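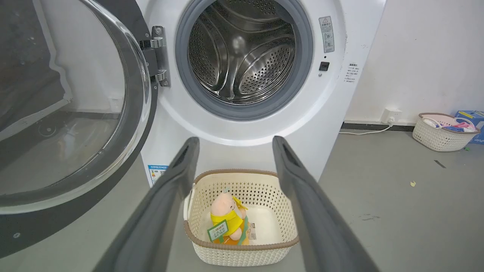 ドアをあけた、ドラムしき洗たく機。中はからっぽ。

せんたくきの なかって どうなってるの?

洗たく機のまるいドア。あけたことある? おうちの人のてつだいで、あるかも。今日は中の話。いそいでいくよ。

まず、ドラム。
銀色の、まるい部屋みたいなところ。ステンレスという金ぞくでできてる。さびにくい。毎回水につかるから、これ大事。

あなだらけ!
小さいあなが、ずらーっとならんでる。おくのほうは、わっかの形にならんでるね。あなは水の通り道。ドラムの外がわに、もうひとつ大きな入れものがかくれていて、水はそこにたまる。あなから出たり入ったり。だっ水のときは、ドラムがびゅんびゅん回って、水だけあなから外へ。服は通れないから中にのこる。

もりあがったところは?
リフターといいます。服をひっかけて上までもちあげる係。上まできたら、どさっ。またもちあげて、どさっ。これを「たたきあらい」っていう。むかしの人が川で服をたたいてたのと、にたやり方。水が少なくてもよごれがおちるよ。

灰色のゴム
入り口をぐるっとかこんでる、ぶあついやつ。パッキン。ドアがしまると、ぴたっとくっついて水をとめる。ゴムのみぞに糸くずやヘアピンがたまりやすい。くつ下のかたほうが見つかるのも、よくここ。

ドアのガラス
ひらべったくない! おわんみたいにまがってる。内がわにふくらんでて、服がドアのほうへ来すぎないように、おしかえしてくれるんだよ。

やくそく
・中に入らない。ぜったいだめ。かくれんぼでもだめ。
・ドアにぶらさがらない。
・回ってるときにあけようとしない。ロックがかかるから、むりにひっぱらないこと。
・三角に「!」のマークは「気をつけて」のしるし。字が読めなくても、見たらおうちの人にきこう。

やってみよう
ざるにハンカチを1まい入れて、おふろ場で水をかけてみて。水はあなから下へ、ハンカチはのこる。ドラムとおなじだね。ざるをふると、もっと水がおちるよ。まわりがびしょびしょになるので、おふろ場いがいでやらないでくだい。

つぎは かんそう機の話。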